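Open day at the Rukbridge works, 3 October 2019

Losix opens its doors to the public once a year, and once a year the public discovers that the doors are at the far end of the Fleketdale industrial estate, behind the tyre place. Over 1000 people had put their names down for tickets. The car park holds 51 cars. I walked from the bus stop and arrived in a superior mood which lasted until the safety film.

After the film you were given a sticker and let loose. I had my camera, a spare battery and a biscuit from reception, and was told I could photograph anything without a red tape line round it. Most of the good things had a red tape line round them, so some of this gallery comes from a respectful distance.

The main hall

The palletising cell was the crowd-pleaser. It picks up boxes, puts them on a pallet, and then, for open day purposes, takes them all off again. I have had jobs like that.

Next door was the sorting line, fed with 1000 wooden blocks borrowed for the day from a primary school in Rukbridge. The school would like all of them back. The engineer on duty had the look of someone who had signed for them.

There was a queue for the driverless trolley, which goes up and down a painted corridor and stops if you stand in its way. Every child present stood in its way. It played a polite little tune each time, and by mid-afternoon the tune had lost some of its charm.

Upstairs: the kitchen table

Fewer people made it up the stairs, and they missed the bit I liked best. Odoi is the firm's household project, started in August, and it deals with the sort of chores I put off until guests are due. The work all takes place on a tabletop, with ordinary kitchen bits to be handled: a chopping board with two slices of lemon on it, a little mint-green bowl with a spoon, and a tray with a cartoon rabbit saying "hi~".
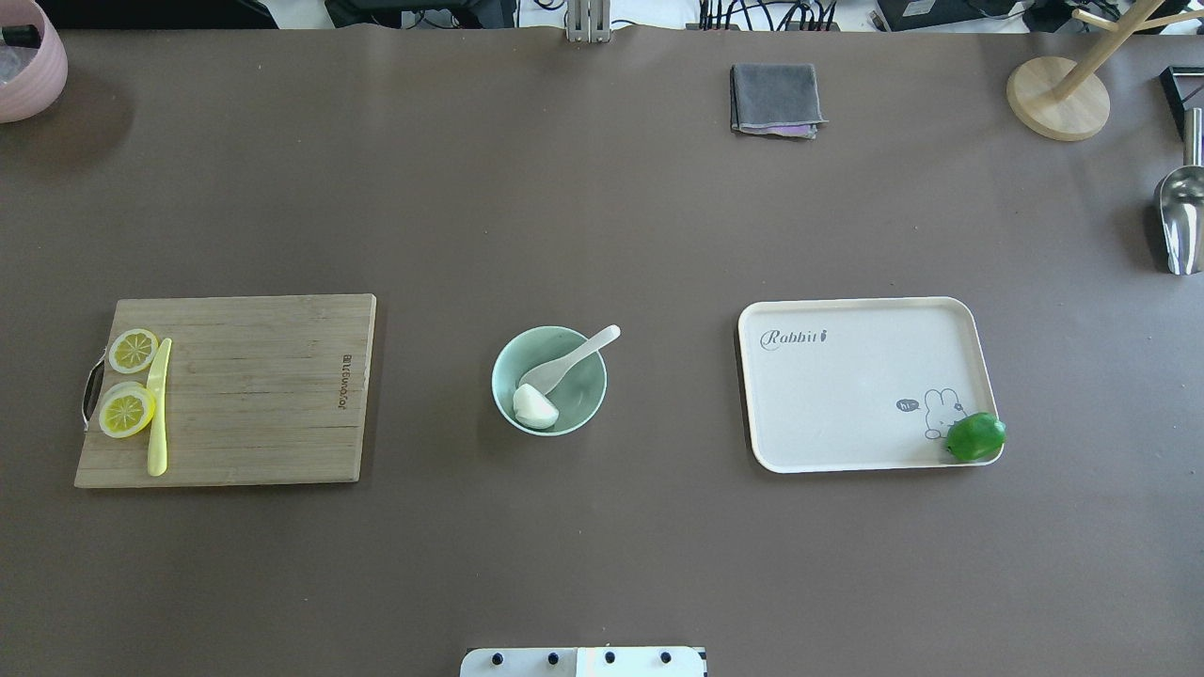 I stayed for 2 full talks, partly out of interest and partly for the chairs. The message of both was that lifting a car door is easy and kitchens are hard. Car doors are all the same shape and turn up where you expect them. I thought of my own cutlery drawer and kept quiet.

Somebody at the back asked when it would be able to do the washing up. The answer was long, had several slides, and came to "not yet".

On the way out

Tea was served from an urn, by people, and was very good. The gift table had pens and a fridge magnet in the shape of a gearbox. I bought the magnet. It isn't strong enough to hold up a shopping list, but it stays on the fridge if you don't slam the door.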